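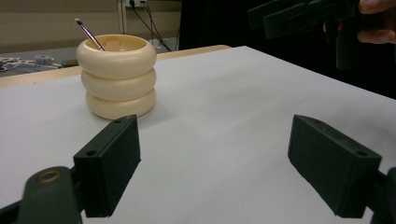

Yo dejé de usar vinagre para todo cuando se me quedó mate media encimera, nos escribe una lectora, y pregunta con qué se puede limpiar entonces lo blanco y lo claro de la cocina sin estropearlo. Contestamos por partes, según el material y según la mancha.

## Antes de empezar

Conviene saber de qué es la pieza. El mármol y la caliza no admiten ácidos: ni vinagre, ni limón, ni antical. El aluminio tampoco lleva bien los ácidos fuertes, y con la sosa se pone negro. La melamina y el laminado aguantan casi todo menos el estropajo metálico. La silicona soporta calor y jabón, pero coge grasa y olor con facilidad.

Si hay dudas, se prueba en una esquina que no se vea y se espera a que seque. Con luz de lado se nota enseguida si ha perdido brillo.

No mezcle nunca lejía con vinagre, con amoniaco ni con antical. Tampoco en el cubo de fregar «con un poco de lo que quedaba».

## Superficies blancas lisas

Para el día a día basta con agua templada, unas gotas de lavavajillas y un paño de microfibra bien escurrido. Se aclara con otro paño solo con agua y se seca. El paso que casi todo el mundo se salta es el aclarado, y los velos grises que se atribuyen a la suciedad suelen ser jabón seco.

**Café y té.** Pasta de bicarbonato y agua, espesa como pasta de dientes. Se extiende con el dedo, se dejan pasar diez minutos y se retira con un paño mojado. No frote en seco. En superficies muy brillantes, mejor solo jabón y repetir.

**Cúrcuma, pimentón, tomate.** Primero jabón para quitar la grasa. Lo que quede amarillo se va bastante con sol directo, si la pieza se puede sacar a la ventana. En una mesa fija, un algodón con agua oxigenada de farmacia y un cuarto de hora.

**Bolígrafo y rotulador.** Alcohol en un trozo de papel, tocando la marca y cambiando de papel. Si se arrastra, se extiende la tinta. No lo haga sobre madera barnizada ni sobre metacrilato.

**Marcas negras de cacerola.** Suelen ser metal depositado, no rayas. Una crema limpiadora suave, en círculos pequeños, las quita de la loza y del fregadero. En laminado pruebe antes la goma de borrar blanca, la de papelería.

## Vasos y recipientes con anillos o ranuras

En los surcos se acumula lo que el estropajo no alcanza: harina, grasa, polvo. Con la parte plana de la esponja se limpia la cresta y nada más.

1. Ponga la pieza en remojo con agua caliente y jabón, veinte minutos.
2. Pase un cepillo de dientes blando siguiendo el surco, sin cruzarlo.
3. Aclare con el chorro fuerte y la pieza inclinada.
4. Seque con la punta de un paño metida en cada ranura, o déjela boca abajo sobre una rejilla.

El cepillo es mejor tenerlo solo para esto y colgado, que se seque entre usos. Nosotros tenemos uno de los de Zomus, de mango largo, y lleva en la cocina desde noviembre sin abrirse.

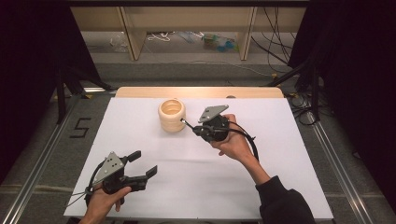 *Vaso color crema con anillos, sobre tablero blanco.*

Si el interior huele a la comida anterior, llénelo con agua y una cucharada de bicarbonato y déjelo toda la noche. Para la silicona funciona también el horno: vacía, limpia y seca, media hora a una temperatura por debajo de la que indique el fabricante. Abra la ventana mientras tanto.

El plástico que ha amarilleado por la luz no vuelve a ser blanco con ningún remedio casero. Se puede igualar algo con agua oxigenada, pero el tono regresa a los pocos meses.

## Mezcla para tener a mano

Para una botella con pulverizador:

- 200 ml de agua
- 2 cucharadas de alcohol
- 3 gotas de lavavajillas

Se agita con suavidad y se etiqueta. Sirve para azulejo, laminado, cristal y el exterior de la nevera. No para madera encerada ni pantallas. Con más jabón deja cercos, y no limpia más.

El jabón puede ser cualquiera que no lleve color. Usamos el neutro de Harnari porque lo venden a granel en la droguería Nogueira y así rellenamos la misma botella.

## Cal

La cal del grifo y del fregadero de acero sí pide vinagre o ácido cítrico. Se empapa papel de cocina, se envuelve la zona y se deja media hora. Después se aclara mucho, también la junta y la parte de abajo, donde siempre queda algo. Si el grifo está junto a una encimera de mármol, cubra la piedra con un plástico y una toalla vieja encima.

En el hervidor, una cucharada de ácido cítrico con agua hasta la mitad, hervir, esperar a que enfríe y tirar. Luego un hervor solo con agua. En zonas de agua dura, una vez al mes; en las demás, cuando se vea el fondo blanco.

## Tablas de cortar

La de madera no se deja en remojo. Se lava por los dos lados aunque se haya usado uno, y se seca de pie. Si huele a ajo, sal gorda y medio limón, frotar y aclarar. Una capa de aceite mineral cada dos meses le viene bien; el de oliva se enrancia.

La de plástico blanco con cortes oscuros se recupera en parte con lejía diluida, un chorrito en el fregadero lleno de agua fría, diez minutos y aclarado largo. Cuando los cortes se notan con la uña, es hora de cambiarla.

## Trapos y esponjas

La microfibra se lava sin suavizante, que la deja sin capacidad de absorber. Tampoco con toallas, porque se queda con toda la pelusa. Tender a la sombra.

Las esponjas, una por semana si se cocina a diario. Meterlas en el microondas mojadas alarga algo su vida, pero el olor vuelve y entonces ya hay que tirarlas.

## Preguntas que se repiten

**¿Sirve la pasta de dientes para los rayones?** En algún metacrilato disimula. En laminado lo empeora.

**¿Bicarbonato y vinagre juntos?** La espuma ayuda a mover la suciedad del desagüe en el momento, poco más. Para limpiar una superficie es mejor usarlos por separado.

**¿Y la esponja «mágica»?** Es un abrasivo muy fino. En paredes mates deja brillos y en superficies brillantes quita brillo. Para una marca suelta, con poca presión y mojada, se puede usar.

**¿Cómo se quita el resto pegajoso de una etiqueta?** Aceite de cocina, cinco minutos, raspar con una tarjeta vieja y lavar con jabón. Si la pieza es de silicona, use alcohol en lugar de aceite.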